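The Case Against the Nursery List

I have been reading nursery checklists for the better part of February, on behalf of my sister and on behalf of those of you who wrote in after the last newsletter asking what a baby's room needs before the baby gets here. The longest one I found ran to 27 pages when I printed it. It wanted the reader to own a wipe warmer, a diaper pail with its own brand of refill bags, and a lamp that changes color according to whether it is a good hour to be awake. I have raised two children past the age of lamps, and I have my doubts.

My sister is due in the spring. Her spare room is at the back of the house, gets the sun until lunch, and at the moment holds a bicycle, a sewing table and eleven years of tax returns. She would like it to be a nursery. She has also been handed a budget by a website, which told her that a "modest" nursery comes to $1,583 before the crib mattress. I asked her where the number came from and she didn't know. I went and looked, and I don't know either. It sits at the bottom of a table with no receipts behind it, and every line in the table links to a shop.

So take what follows as one aunt's opinion.

The crib. You need somewhere flat and firm for the baby to sleep, with a fitted sheet and nothing else in it. Any new crib sold in this country has to meet the same federal safety rules, the plain one and the one with the carved headboard. The Prarix my sister was eyeing costs $455 and turns into a toddler bed, then into a daybed, then (with a conversion kit sold separately) into a full-size bed frame. I asked readers last year how many had ever bought the kit for a convertible crib. I got plenty of mail about it and one yes. Most people said that by the time the child was ready for a real bed, the crib had tooth marks all along the rail and they wanted it out of the house.

If a convertible crib happens to be the one you like the look of, fine, buy it. Just don't let the daybed talk you into the price.

A used crib is where I turn cautious in the other direction. If it came from a relative, find the label, look up the model for recalls, and make sure every bolt is there. Drop-side cribs are out, however pretty and however many cousins survived one.

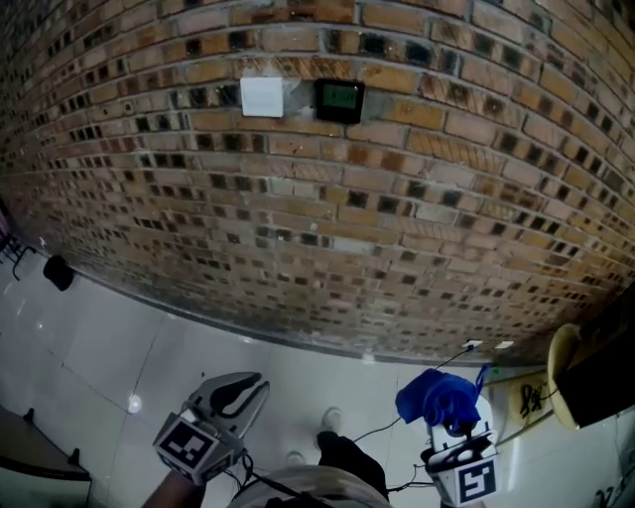
Paint. Everyone wants to paint, and I understand it, it's the one job that makes the room look like you did something. Evangelia Raptis, who has painted the inside of nearly every house on my street, has strong feelings about expectant parents and paint. She would like you to do it a good while ahead, with the windows open, and she would like somebody other than the pregnant person holding the roller. She also thinks "nursery paint" is a label on a can. I read the fine print on one tin next to the same maker's ordinary low-VOC interior eggshell and could find nothing in the nursery version that the other one lacked, apart from a duck. If your house was built before 1978, leave the old paint alone until it has been tested for lead. That part I'm not sceptical about at all.

While we're on walls: peel-and-stick decals. They do peel. They peel at the corners in the first warm month, and the rest of the decal stays where it is until you move.

The changing table. My sister and I disagree here and she has given me permission to say so. She wants a proper one with shelves. I changed two babies on a contoured pad on top of a dresser, and the dresser is still in use, holding a teenager's sweatshirts. A dresser at the right height does everything the table does, provided you anchor it to the wall (please anchor it to the wall) and fix the pad so it can't slide. Top drawer diapers, second drawer clothes. Her argument is that she doesn't own a dresser. Mine is that she is going to have to buy one anyway, as the child will eventually wear pants.

The glider. I came in ready to be rude about gliders, and I've softened. You will be in that chair at three in the morning more often than you'd believe, and a bad one is misery on the lower back. But go and sit in it. My sister nearly ordered one from Kyriakidis on the strength of a photograph, then drove out to the store and found that her feet didn't touch the floor. She is not a tiny woman. The one she ended up liking was a floor model with a scuff on one arm, $70 off, and the clerk seemed relieved to see it go. The matching ottoman costs nearly as much as the chair and is a footstool.

The monitor. I can hear some of you sharpening your pencils. A sound monitor is useful if you can't hear the baby from where you sleep. A video monitor is nice, and I'd have enjoyed one. What I can't get behind is the sort that straps a sensor to the baby's foot and sends numbers to your phone. The Jateck box promises "peace of mind" twice on the front and then, on the bottom in gray type, says that it isn't a medical device and shouldn't be used to diagnose or prevent anything. I'd want those two sentences to be the same size. If you have a real medical worry, that's a talk with your pediatrician, and she'll tell you what to use.

A reader wrote to say her sensor sock went off every night for two weeks and it was always the sock falling off. She kept using it for months. I do understand that. I would have kept using it too, which is partly why I'm glad I never had one.
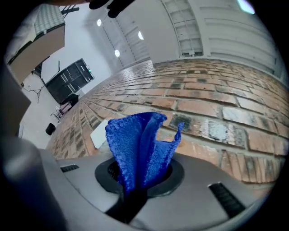

Storage. Now we get to baskets. I have nothing against a basket. I do notice that every list has more baskets than it has things to put in them, and that the baskets come in a set of matching sizes, the smallest of which won't hold a rolled-up onesie. Wait. Live in the room for a month. You'll find out that the burp cloths pile up on the windowsill and the spare sheets end up in the hall, and then you can go and get a basket for the places where piles are happening anyway. I bought mine before my first was born and spent a year moving empty ones out of the way to vacuum.

The same goes for those little size dividers that hang on the closet rod. Sweet idea. Your baby will be in the next size up before you've hung the current one. I kept outgrown clothes in a paper grocery bag on the closet floor and handed the bag on when it was full, and it worked very well for two children and part of a third who lived next door.

Blackout curtains I would buy, and I'd buy the cheap ones. Sunlight until lunch sounds lovely until you are trying to arrange a nap in it. Measure wider than the window, because the light comes in around the sides, and keep the cords off any blind well away from the crib, or better still get the cordless kind.

A word about registries. My sister's was started for her by the store, which had already filled in a "recommended" column when she logged on. She spent an evening deleting. What's left is a crib, two fitted sheets and a waterproof cover, a changing pad, a lot of diapers in more than one size, a car seat, and a thermometer. An aunt on the other side has asked whether she may buy the wipe warmer even though it was taken off. I suppose she may.

Several of you asked for a total. I'm reluctant, given what I said about the website's total, and prices where you live won't be the prices where I live. I'll say that my sister is going to come in well under the table, mostly by way of the dresser (she has given in on the dresser — secondhand, from the big flea market out at Drillimside, with all its knobs) and by not buying anything that has to be charged. She'd like it noted that she is still not convinced about the pad on top. She'd also like it noted that I got the color of her walls wrong last time. They're green and I called them gray. I've seen them in daylight now and I take the correction.

Next time I'll go through the hospital bag letters, of which there are a great many. One list I was sent has a string of fairy lights on it. If you packed fairy lights and used them, write and tell me, I'm prepared to hear it. And if anyone has a convertible crib that has been converted all the way to the full-size frame and is being slept in by a person, I would like a photo.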